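Teaching a Tabletop Arm to Push Blocks by Remote Control
Student project report, Flalley course in applied robotics

Background

Our group wanted to find out how much a small arm could learn from people simply steering it. We did not write any motion plans. One person drove the arm, the computer saved what the arm did and what the camera saw, and later a model was trained on those recordings. The idea is old and well covered in the course reader, so this report is mainly about how we collected the demonstrations and what we would change.

The task was pushing. The arm has no gripper in this project, only a rod that points down at the table. We picked pushing because it needs few parts and because a bad push is easy to undo. A written instruction goes with every demonstration, such as "push the red cylinder next to the green star" or "move the yellow heart away from the yellow hexagon." The model is supposed to read the instruction and do the same thing on its own.

Setup

The arm is bolted to a metal pegboard table in the Odham lab. A wooden board lies on the table and serves as the work surface. We started out pushing straight on the pegboard, but the blocks caught on the holes and turned in ways the driver could not predict. The wood fixed most of that.

The blocks are plastic, in red, green, blue and yellow. The shapes differ, so an instruction can name a color and a shape together. Instructions that gave only a color turned out to be a mistake, and we dropped them after the first week.

The rod is moved with a hand controller. Our software, which we named Rebelo, turns the stick position into a small movement of the rod tip in the plane of the board. Height is fixed during a demonstration. The driver can't lift the rod over a block and has to go around it. 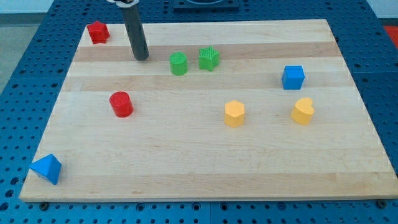
Each demonstration began with a shuffled layout. At first the shuffling was done by hand, and we noticed that all of us tended to leave tidy gaps and keep the blocks toward the middle. Later we let the driver shuffle with the rod for half a minute before starting. This gave messier layouts, including blocks against each other and blocks close to the lip of the board. Those are the cases where the model needs the most help, so we should have done it from the beginning.

Collecting the demonstrations

We recorded 812 demonstrations over 16 sessions. A session lasted 50 minutes, with a change of driver halfway through. Longer turns did not work well. Drivers got careless and began to hit blocks at speed, and the recordings from the end of a long turn had to be checked one by one.

After checking, we threw out 130 demonstrations. Most of these were cases where the driver pushed the wrong block or gave up partway. A few were lost when the camera and the arm log got out of step — a problem in our own code, fixed in November.

Driving is harder than it looks. A cylinder rolls off to one side of the rod if the contact is a little off center. The cube goes straight for a while and then spins. The star can be pushed from between two arms, and this is the steadiest push of all. New drivers took two or three sessions to learn these habits, and their early recordings are full of small corrections. We kept those in. The corrections show the model how to get back on track after a poor push, and a version trained without them did worse in our tests.

Results

The trained model, listed in our files as Pirnomance, handled single-block instructions well when there was open space around the block. It was weaker when two blocks touched, and it often failed near the edges of the board. There it tended to stop the rod short and wait. We think the drivers taught it that, as all of us slowed down near the edge.

What we would change

The next group should write the instruction before the driver starts. We wrote many of ours afterward, from the video, and some don't match what the driver was trying to do. We would also add a raised border to the board, and let the controller set a lower top speed for new drivers.

The code and the cleaned recordings are on the course drive, in the folder for December.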